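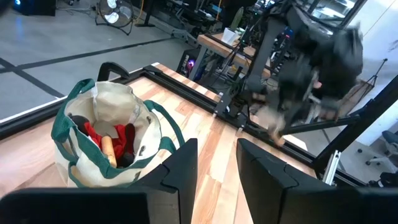
Vol. 11, No. 1, p. 37

Home Current Issue Archive Authors Contact

Print this article | E-mail this article

January 2024
By Esperanza Carretero, with Tyson Lemieux

4. The bag task

Figure 4. The bag task from gripper height. The tote is open on the plank tabletop with a rolling pin and a red cloth item inside; the second arm is moving at upper right.

4.1 Why I wanted a bag at all

I promised in Section 2 that I'd get to the bag, so let's do the bag. Of the 1,414 attempts we logged at Sulerlow, 800 were bag attempts, and if you'd asked me back in June which chore was going to eat the most of my time I would have said the dishes. I was wrong by a mile!

The question running through this whole paper is whether a pair of arms on a table can do an ordinary chore yet, the kind a ten-year-old does while talking about something else. Emptying a bag is a very ordinary chore. So is filling one. People do both without looking much, they hold the rim open with the heel of one hand while the fingers of the other go fishing around, and if something snags they just give it a shake. I liked it as a test for exactly that reason (also because Tyson was tired of stacking blocks, and so was I).

We ran it in both directions. In the unload version the bag starts with its contents in place and everything has to end up on the tabletop. In the load version it's the reverse. An attempt counted as a success only if every item ended up where it belonged and the bag was still standing on the table at the end. I went back and forth on that second condition. A bag on its side with everything in it is fine if you're at home and not fine if you're about to put eggs in it, and in the end I kept the stricter rule and scored the sideways bags separately, as partials.

4.2 What goes in

If you look at Figure 4 you'll get the flavor of it. There's a canvas tote, cream with green handles, and those handles stand up and loop over, which matters more than you'd think. The rolling pin lies at an angle with its rounded end toward the front. The cloth is bunched in the middle. I picked a rolling pin early on because it's long, it's smooth, it rolls (obviously), and it has one pretty good place to grab and a lot of bad ones. Cloth went in because cloth has no good place to grab, or it has a thousand of them, depending on how cheerful you feel that morning.

I did not want a tidy bag. A lot of the published work I read for this project puts objects in a bin with stiff walls, spaced out so each one can be seen from overhead, and that's a reasonable way to study grasping but it isn't anybody's kitchen. With a soft bag, stuff leans on other stuff. The cloth hides half of what's behind it. Pull the cloth and the pin shifts. Pull the pin by the wrong end and it levers the whole rim over, and now your bag is a different shape than the one you planned for two seconds ago.

4.3 The two controllers

As in the earlier sections we compared Greludard, the learned policy that Tyson trained from our own teleoperated sessions, with Zaven, which is the older pipeline: find the object, pick a grasp, plan a path, go. Same arms, same grippers, same table. Zaven had done very nicely on the cups (Section 3) and I had a soft spot for it going in, since I wrote a good chunk of it.

On the bag it was rough. Zaven wants to know where the object is before it commits, and inside a tote it often can't, so it would sit above the opening thinking for so long that visitors asked whether it was switched on. When it did go, it went straight down with great confidence and took whatever was there. I watched it lift the cloth, the pin and the bag together in one grip, carry the lot across the table, and report success on the cloth.

Greludard had a different personality. It rarely paused. It poked. It would dip in, come up with nothing, shift over a little, dip in again, and after three or four tries it usually had something. Watching it is a lot like watching somebody look for keys. I'll admit I found this charming for the first week and maddening after that, because the poking is also how it knocked bags over.

4.4 Handles, handles, handles

The largest single category of failure in my notes is the handle. In 155 of the 800 bag attempts, a finger, a wrist or an object in the grip caught on a handle badly enough to change what happened next. I counted these by hand from the recordings, twice, with Tyson doing the second pass without seeing my marks, and where we disagreed we sat down together and watched it again.

A caught handle isn't always the end of things. Sometimes the arm just slides out. In 101 of the 155, though, one of us had to step in and hit the stop, usually with the bag already on its way off the table. The rest sorted themselves out, and I'd love to credit the software, but I think most of that was canvas being floppy and forgiving.

A person deals with handles by pushing them out of the way first. It's such a small thing that I didn't even notice I was doing it during teleoperation until Tyson pointed it out. In roughly the first half of our demonstrations I flipped the handles down before reaching in, and in the second half I'd gotten lazy and steered around them. Greludard learned both habits and mixed them. It would start to flip a handle, seem to change its mind midway, and reach through the loop. If I were doing this over I'd pick one way and stick with it, and I'd write it on a card next to the controls.

4.5 Where two arms help, and where they don't

I assumed two arms would make the bag easy. One holds, one reaches, done. What we got was more like two people trying to get through the same door. The holding arm is useful at the rim for about as long as the reaching arm is still outside; once the reaching arm is in, they're competing for a very small hole, and the camera down at the gripper sees less and less of anything but canvas and its own fingertips.

Take another look at Figure 4 and at how much of the lower part of the view belongs to the fingers. They're big, black, squared-off things with a notch on the inner face, and they sit between the camera and the place where you'd most like to see. For picking a cup off a table I never minded. For a bag I minded constantly. The other arm can make up for some of that by looking in from its own side, and when Tyson gave Greludard both gripper views plus the overhead one, it did noticeably less poking. But the overhead view goes blind the moment an arm leans over the opening, and an arm has to lean over the opening to do the job.

Speed is the other thing. When the second arm swings in quickly its whole outline smears in the recording, joints and all. We tried slowing everything down, and the pictures got nicer, and the cloth results got worse! My best guess is that a slow pull lets the cloth drag its neighbors along, where a quick one lets them drop. I haven't tested that properly and wouldn't want anybody to quote it as a finding.

4.6 The Marchand visit

Partway through we showed the setup to the people at Marchand, who run a packing floor and wanted to know if any of this could go on a line. They do mixed orders in soft bags, by hand, all day long. Their floor lead watched four or five attempts and asked what happens when the bag is a different bag. Fair question. We had three other totes in the cabinet, so we tried them right then. The stiff one was easy for both controllers. The thin one folded in on itself and neither controller could find the opening at all until I propped it up.

She was kind about it. She also said that on her floor, a packer who needed somebody to hold the bag open would still be worth having on a busy day, and I've thought about that a lot. My own scoring treats any help from a person as a failure. Hers wouldn't. With a person setting up the bag and the arms doing the repeated reaching, the load version starts to look like something you could live with, at least for rigid items. The unload version doesn't, not with cloth in the mix.

4.7 So, can they do it yet?

For the bag, I'd say the load version is close and the unload version is not. Loading starts from things spread out on a table, where both controllers can see, and ends with letting go, where gravity pitches in. Unloading starts with everything hidden and tangled together and asks for the hard part first. I'd have guessed they were about equally difficult. Most of the people I asked before we began guessed the same, so at least I had company.

I don't think the fix is a cleverer grasp planner. I'd put my money on thinner fingers, a camera that isn't stuck behind them, and demonstrations done by somebody less sloppy than me about handles. Section 5 takes the same two controllers to the folding table, where there's no bag to fall over but plenty of cloth, and where Zaven gets a bit of its own back.

Print this article | E-mail this article

Previous section Next section Back to top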